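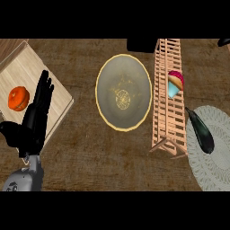
Pongsak Chuensuk
Staff writer, oral health and clinical practice

Acid wear is measured in microns, and at the Campos dental practice in Astville it is measured at every recall visit. The clinical lead there has spent six years running a monitoring program for patients with signs of erosion. She agreed to talk on the condition that her patients' records stay out of the conversation and that her name does too.

The program began with a scanner. The practice bought a Wondia intraoral unit to replace putty impressions for crowns, and the staff found that two scans of the same mouth, taken months apart, could be laid over each other. "The software lines up the surfaces that haven't changed and shows you the ones that have," she said. "You get a color map. Before that we had a probe, a mirror and a note in the chart saying 'some wear.'"

The practice now holds 1,073 scans from 106 enrolled patients. She is careful about what they can show. Small differences between two scans can come from saliva on the tooth or the angle of the wand, and she ignores any change below a set threshold. "If a patient has one odd reading on one molar, I rescan. If it's still there, I write it down and wait for the next visit."

Erosion differs from decay in its source. Decay starts with acid made by bacteria in plaque. Erosion comes from acid that reaches the tooth directly, through food and drink or from the stomach. The surface softens first. Minerals in saliva can restore some of that hardness, but once the softened layer has been worn off, it does not grow back.

I asked how much the type of drink matters. "The pH gets all the attention," she said. "Frequency is the first thing I ask about. A glass of juice with breakfast is one exposure. The same 500 ml sipped at a desk until noon is a whole morning of exposures." She also asks about reflux, dry mouth and medication, and refers patients to a physician when the inner surfaces of the upper front teeth are affected – a pattern often linked with stomach acid.

Her advice on brushing is plain. Use a soft brush and a fluoride paste, and don't brush right after something acidic. Rinse with water in the meantime. She does not ask anyone to give up fruit.

The scans are stored in Skekance, the practice's records system, which keeps the raw surface files along with the color maps. She insisted on that. "Software gets updated. If all you saved was a picture, you can't run the comparison again."

Enrolled patients are scanned every six months, with the next group due in December. Each session is booked at the end of a cleaning, once the teeth have been dried.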